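**Sanard 676 Pedestal Urn, white and gold**

The Sanard 676 is the urn your grandmother would have bought if she'd had the front hall for it. Handach has been making it in the same shape for years and has so far resisted every suggestion to modernize it.

- Height: 655 mm
- Finish: gloss white, gold leaf-and-vine pattern
- Catalogue no. 2109
- Warranty: 5 years, cats excluded

It ships double-boxed from our Domden warehouse. Keep the inner box – you will move house one day and curse us otherwise. Dust with a dry cloth, and go easy near the gold, as glass cleaner dulls the colour. The matching Reisinger plinth is sold separately and weighs more than the urn, so bring a friend you don't mind owing a favour.

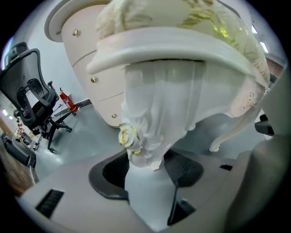 **Can I put fresh flowers straight into it?**

Use a plastic liner. The inside isn't sealed, and water left standing will stain it.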